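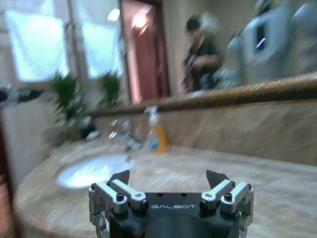 Marble Vanity Tops

Wed 15 May – by Kioko

A vanity top is the slab that sits over a bathroom cabinet and holds the sink. Marble is one of the oldest choices for it, and I've been a little obsessed with the stuff ever since I redid my own bathroom (twice, but we'll get to that).

What it is

Marble starts out as limestone that gets squeezed and heated underground until the grains lock together. Pure marble is white. The beiges, browns, greens and pinks come from clay, iron and other bits that were in the stone before it changed. Shops also sell plenty of limestone under the marble name, mostly because it takes a polish and looks the part – ask before you pay!

Most tops are cut 3 centimeters thick. Thinner slabs exist, and they usually get a strip glued under the front edge so they look heavier.

Shapes and edges

A straight front is the cheapest to cut. A bowed front, where the middle swells out past the cabinet, gives you more room around the basin and is kinder to your hips in a narrow room. I paid 400 dollars extra for my curve at Drindlow, the stone yard on the Basirgate road, and I'd do it again tomorrow.

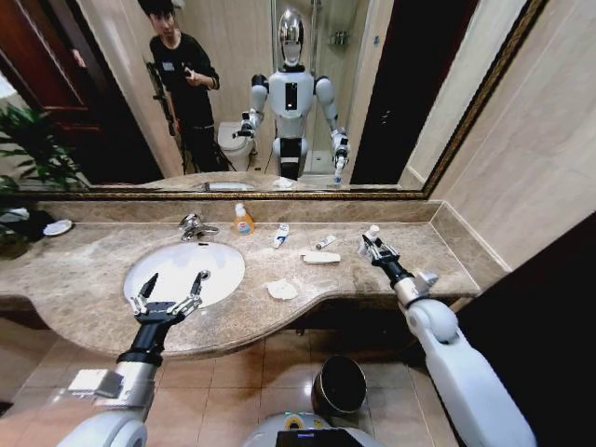 Kioko

Sinks

An undermount sink hangs below the stone, so you can wipe water straight in with no rim in the way. The cut edge of the hole shows and has to be polished too, which adds to the bill. Drop-in sinks have a lip that rests on top, and they're a lot easier to swap out later. Ovals are the classic shape in older homes and hotels.

Stains and etching

People mix these two up all the time, and so did I. A stain is something that soaked in, like oil or hair dye. An etch is a dull spot where acid ate the polish, and lemon, vinegar and some bathroom cleaners will all do it. Sealer slows stains down but does nothing for etching. I use Prirnamex, a water-based sealer, every 12 months, starting in June when I can leave the window open. 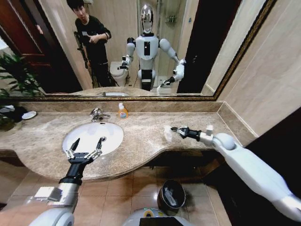
Marble vanity with an undermount sink and a bottle of liquid soap by the faucet.

Daily care is dull: plain dish soap, warm water, a soft cloth, then dry it off. My first top got scrubbed with powder cleanser for a whole winter and never got its shine back, and having it repolished would have cost more than the 50 dollars I'd set aside.

Related articles
Granite countertops
Backsplash heights
Pedestal sinks
Travertine

Filed under: Home > Bathrooms > Stone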